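Eduardo Javier had been promised 30 clean grabs by the man from Dradirach, and he had watched enough demonstrations to know what that was worth. The new fingers had blue pads. So had the last pair.

"They grip anything," the man said.

"Paper towel," said Eduardo. 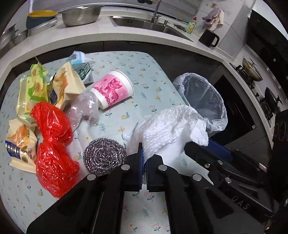

The kitchen table, second grippers, towel trial.

He wrote down the run number, 213, and left the result column alone. A towel wanted to be picked up — it was all folds. The plastic wrapper by the cup would be less polite.

"Well?" said the man.

"Now the wrapper," Eduardo said, and turned to a fresh page.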